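About Gratetix

We're a small team that likes teaching robots in ordinary living rooms, with the fans and stuffed toys left right where they are! 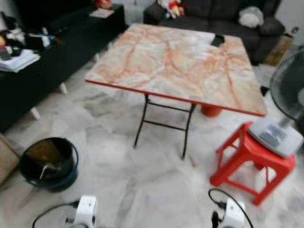
How we work

Treloar, our training method, learns from people guiding both arms through a chore at a real table. After 100 guided runs it handled rooms it had never met.

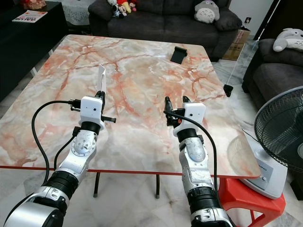 A white card held in the left gripper.

Small, thin things are still our hardest problem (and our favorite).
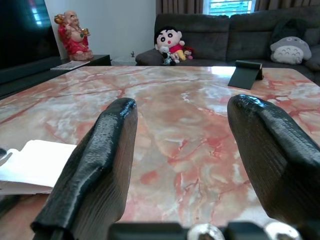
Gifty Sulemana
Research Lead

I still love a good messy room. Come and say hello!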